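Neighbors Help Board > Outdoors & Property > Roads and Driveways

Edge of shared road breaking up, who fixes and how??

posted by grustgate_gal
4 replies, 3 shown

Ok so long one, sorry, typing this on lunch.

We bought a place last spring out past Grustgate. Wooded lot, house sits back a ways. The road in is private, paved, one lane basically. Four houses use it. No curb, no lines, nothing fancy. Paved before any of us lived here as far as I can tell and the paperwork from closing just calls it "the access way" and says costs are shared "equitably" with zero explanation of what that means.

Problem is the edge. One side is going. Little chunks coming off, you can kick them loose with your shoe. The middle is fine, like really fine, no potholes, no cracks worth talking about. But the trash truck hugs that side and so does the propane guy and every time it rains hard I swear we lose another inch. Also leaves. So many leaves. They pile up along there and turn to mush and then you can't tell where the road stops.

Got one quote. Company called Balbridge Paving, came out, walked it for five minutes, said whole thing needs to be milled and redone, $3976 per household. Per household! Neighbor at the end laughed out loud. Another neighbor says just throw gravel along it and forget it. Third one hasn't answered the door or my note.

So what I want to know
- is the gravel thing legit or is that a bandaid
- do leaves really matter or am I being a crazy person about leaves
- how do you split cost when one house is right at the front and one is all the way at the back
- is there a product for the edge I can do myself. I am handy-ish. Own a wheelbarrow and a tamper thing.

Bad section is 116 feet, I measured with one of those wheel things from the library. Rest of it is ok for now.

Would like to get something done before winter. Thx in advance

[edit: it's not a county road, I called, they were very clear and kind of rude]

mindaner_mike
member, 66 posts

Had almost the same deal for years. Long reply, grab a coffee.

First, gravel is legit. It's what a shoulder IS. Pavement with no curb needs something holding up the side, otherwise a heavy tire rolls near the edge, nothing under it, snap. Your trash truck is doing exactly that. So the fix is dirt and stone packed up to the level of the pavement so the edge isn't hanging out there by itself.

But you can't just dump it on top of the leaves. Biggest mistake, I made it. Looked great for a month. Then it all sank because there was a mattress of rotten leaves under it. Had to dig the whole mess back out, back was killing me.

How I did it the second time:

Rake everything off the first two feet past the pavement. All of it, down to actual dirt. Do it dry, wet leaves weigh a ton.

Pull off any chunks that are already loose. If it wiggles it goes. Try and get back to a solid edge even if it ends up wavy. Wavy is fine.

Dig out the soft stuff, few inches. You'll hit roots. Leave big ones alone, go around or over. Don't go hacking at a big root, the tree will make you pay later.

Fill with crusher run. Not pea gravel, not river rock, nothing round. Round stuff rolls away like marbles. You want the kind with the dust in it, that locks together. Quarry here in Mindaner sells it by the ton, yours probaly does too, ask for "crusher run" or "dense grade," they call it different things different places.

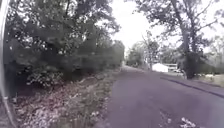 Put it down in thin layers, wet it a little with the hose, tamp, next layer. Hand tamper works but for 116 feet rent the plate compactor, half day, you'll be glad. Finish it level with the blacktop or a hair under so water can run off. If the gravel is higher than the road you built a tiny dam and now the water sits on your pavement. Don't ask me how many weekends I spent on that one.

And look at which way the ground tips. If it's uphill on that side the water and the leaves are both coming down AT the road and stopping there. Then you want a shallow dip a couple feet back from the pavement, like a lazy little ditch, just to catch stuff and send it along. Doesn't need to be deep. Shovel width. If it's downhill on that side you're in better shape, water just leaves.

Leaves, no you're not crazy. They hold wet against the edge all winter and then it freezes. Also grass and junk starts growing in them and the roots get in the cracks. I blow mine off maybe every other week in October and then once more after the last ones drop. Twenty minutes. Well, more like forty, I stop and talk to people.

Don't pay for the full redo if the middle is solid. Get two more quotes and ask for "edge repair" or "shoulder work" specifically. If you say "fix the road" they hear new road.

Cost of mine was stone, rental, and pizza for the kid next door.

ZakariaRoadResident
member

Not going to talk about gravel, other guy covered it. Money part.

I'm on Zakaria Lane, private, same kind of setup but more houses. We went through two years of people not speaking to each other over this so learn from us pls.

"Equitably" is a terrible word to have in there. Doesn't mean equal. Could mean equal. A lawyer will tell you it depends and then bill you. What most lanes around us do is one of these:

Equal shares. Simple. Back house loves it, front house hates it.

By distance. You pay for the part you drive on. So first stretch gets split by everybody, next stretch by everybody past the first driveway, etc. Fair on paper, but you need someone who likes spreadsheets.

Half and half, meaning half the bill is equal and half is by distance. It's what we landed on and people grumble the same amount on all sides so I guess it works.

Whatever you pick WRITE IT DOWN. One page. Everybody signs. Then ask whoever did your closing if it can be recorded with the deeds, because people sell and the new folks never heard of your handshake. That happened to us, new owner said "what agreement" and he had a point.

For the neighbor not answering, certified letter. Feels cold but keep it friendly, say here's the problem, here's two prices, we'd like to hear from you by such and such. Some people just don't read notes on the door. Ours was out of state taking care of a parent and felt awful when he found out we'd all been mad at him.

Also!! put a little in a pot every year even when nothing is broken. We do $66 a household. Doesn't sound like anything but it pays for stone and the odd load of patch and then nobody has to go door to door with their hand out.

Also check insurance. If a delivery truck slides off the edge who is on the hook? We didn't know. Some homeowners policies cover your bit of a shared road and some don't. Call yours. Boring phone call, do it anyway.

One more, talk to the trash company. We asked them to send the smaller truck and they just... did it. Took one call. Could've saved us years of broken edge.

patchitpete

cold patch. home store. comes in a bag, dump it stomp it done. did my whole driveway edge in a afternoon

wouldnt overthink it

grustgate_gal
original poster

Thank you both, and ok Pete, I did look at the bags. Think I'd need a LOT of bags. Maybe for the two worst bites where there's a real hole, then stone for the rest?

It is uphill on that side so I guess that explains the leaf situation. Will try the lazy ditch.

Called the trash company this morning, was on hold forever, they're "looking into" the smaller truck. Quarry wants to know how many tons and I have no clue. Mike if you see this, two feet wide by the 116, four inches deep, how much do I order? And do they dump it in one pile or can they spread it along as they drive? Only one way in so if they dump it wrong no one's getting to work.

Third neighbor answered finally!! Works nights. Was asleep every time I knocked. She's in for the gravel.

mindaner_mike
member, 66 posts

Order five tons, maybe a bit over, it packs down more than you think. Ask for a tailgate spread, some drivers will do it and some won't. If they won't, have em dump in your own driveway off to the side and wheelbarrow it. Do not let them leave it on the lane.

Yes cold patch for the deep bites is fine, do those first and let them sit a few days before you run the compactor up next to them.

Night shift neighbor, so maybe start the compactor after 3 pm. Those things are LOUD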